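Gitby in April: an afternoon at the Flatumer growers' open day

The bus to Gitby takes 59 minutes and stops at every gatepost. I had been told there would be a shuttle from the square to the Flatumer sheds, and there was, in the sense that a man with a van was going that way anyway.

Flatumer is a growers' co-operative with a packing hall, a row of glasshouses and a car park designed for a much larger organisation. Once a year they open the doors, and 2,000 people turn up, according to the leaflet. I can't vouch for that figure, but I believe I stood behind most of them in the queue for soup.

The tour began in the packing hall at three, which had been chosen because the line wasn't running. A stopped conveyor belt is a restful thing to look at for a minute or two. We were given ten. Our guide was Drahomíra Kubíček, who has run the grading side for years and speaks of undersized tomatoes the way other people speak of their in-laws. She showed us the sorting trays, the cold store (cold) and a wall chart of skin blemishes that I would happily have bought as a poster. A small boy asked what happened to the ugly ones. Soup, she said, and several of us looked down into our cups.

The glasshouses were better. It was warm for one thing, and it smelt of tomato leaf, which I could sit in all day. They grow three sorts of tomato there, along with a few pepino melons that began as somebody's experiment and have never been officially approved. Pepinos are stripy little things that taste of cucumber on a bad day and of honeydew on a good one. Clarkance, the wholesaler down the road, takes the lot, though Drahomíra wouldn't say who eats them after that.

We were also introduced to Pap. Pap is the house pudding, made with stewed plums and something like semolina, and it is served lukewarm at one end of the hall by people who watch you eat it. I had a second helping out of nerves and regretted only the first.

What I'd really come for was the mixed table at the back, where things are put out for you to look at, compare and mildly disapprove of. Mandarins don't grow in Gitby and never will, but the table has always had a few bought-in items on it for company, and potatoes are included on the grounds that they are round.
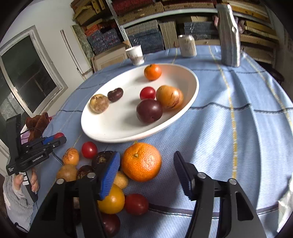
The mixed table: a big mandarin out in front, with tomatoes, plums, potatoes and pepinos in and around the white bowl.

I liked it more than the formal displays, which had rosettes and a rope. The blue striped cloth does a lot for a potato. So does a drink can at the back, if you're after the feeling of a real kitchen late in the day. I heard a long argument at my elbow over whether a tomato that yellow was ripe, conducted by two people who plainly both knew and weren't going to give way.

The shop shuts at half past four and takes cash only. I came home with a bag of plums, one pepino and a jar of chutney with no label on it - the plums didn't survive the bus. The van, by the way, doesn't go back to the square. Allow time for the walk, and don't take the path by the river in light shoes.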